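Nonden Low Drawer Cabinet, Gray-Brown

Storage > Cabinets > Drawer cabinets

Item no. 893-T

In stock at Rarnum and Skirkalon. Ships in one carton.

The Nonden is a low cabinet with stacked drawers and a flat, open top. It is made for break rooms, workshops, hallways and studios, anywhere you need drawers underneath and a surface on top that people will use during the day. The top, front and sides come in the same gray-brown family of color, so it sits next to most office furniture without standing out.

The cabinet arrives assembled. Take it out of the carton, set the feet and put it where you want it. Two people should lift it. Lift from the base. Do not lift by the top panel and do not drag the cabinet across carpet with the drawers loaded.

Top surface

The top has a matte finish with a slight sheen. It has no raised lip, so you can wipe straight across and off the edge. Things can also roll off, so put round items in a bowl if the floor is uneven.

Dark matte finishes show handling more than pale ones do. Expect faint scuffs and smudges on a top in daily use. Smudges come off with a damp cloth. Scuffs can usually be made fainter but will not always go away completely. If you want the top to stay closer to new, order the clear mat (item 205-M), which is cut to size and lies flat without adhesive.

You can draw on the top to mark out where things go. White lines show up well against the gray-brown. Try your marker on the back corner first and leave it overnight before you use it anywhere else. Some paint markers are permanent on this finish and we can't replace a top for that reason. 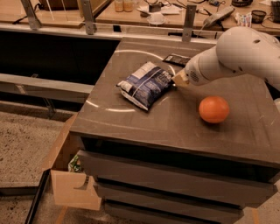 Nonden top in use, with white curved lines drawn on the surface, a blue snack bag and a round orange fruit.

Drawers

The drawers run on metal slides and open one at a time. When one drawer is out, the others stay locked until it is closed. This keeps the cabinet from tipping forward. If a second drawer will not open, check that the first is pushed fully in before you pull harder.

Put the heaviest items in the bottom drawer. The upper drawers are best for small things such as cutlery, cables, tea, snacks, pens and paper. Dry food in closed packaging is fine. Do not store loose food directly on the drawer base.

Drawer liners are sold in packs of 4. One pack covers a single cabinet with one liner left over.

Each drawer can be taken out for cleaning. Pull it all the way forward, press the tabs on both slides and lift. To put it back, line up both slides, push in slowly until it clicks, then open and close it once.

Feet and leveling

Adjustable feet are fitted at the corners. Turn clockwise to raise. Level the cabinet while it is empty. If the drawers drift open on their own, the front is too low.

A wall bracket is included and should be used in homes, schools and any room where children may be present. Screws for the wall are not included, as the right type depends on the wall.

Care

Wipe with a damp cloth and mild dish soap, then dry.
Clean up oil, coffee and fruit juice soon after a spill.
Do not use scouring pads, acetone or bleach.
Do not put hot pans directly on the top.
Do not stand on the cabinet or use it as a bench.

Goes with

Lu side shelf. Same finish as the Nonden. Bolts to the left or right side, no drilling.
Clear mat, 205-M. Fits the Nonden top only.
Drawer liners, pack of 4.
Caster set. Replaces the feet. Two of the casters lock. Not for use with the wall bracket.

Warranty and returns

The slides and drawer boxes are covered for 7 years. The finish is covered against peeling and blistering for the same period. Scratches, scuffs, marker stains and heat marks are normal wear and are not covered.

Unused cabinets can be returned in the original carton. Keep the foam corners, the carrier will not accept the cabinet without them. Return shipping is paid by the buyer unless the cabinet arrived damaged. For damage in transit, send us photos of the carton and the cabinet before you move it from the delivery spot.

Spare parts

Slides, feet and single drawers can be ordered separately. Have the item number ready, it is on a sticker inside the bottom drawer. Cabinets bought before the September change of slides need the older part, which we still stock at Skirkalon. The two types look alike but the tabs are on opposite sides, so check before ordering.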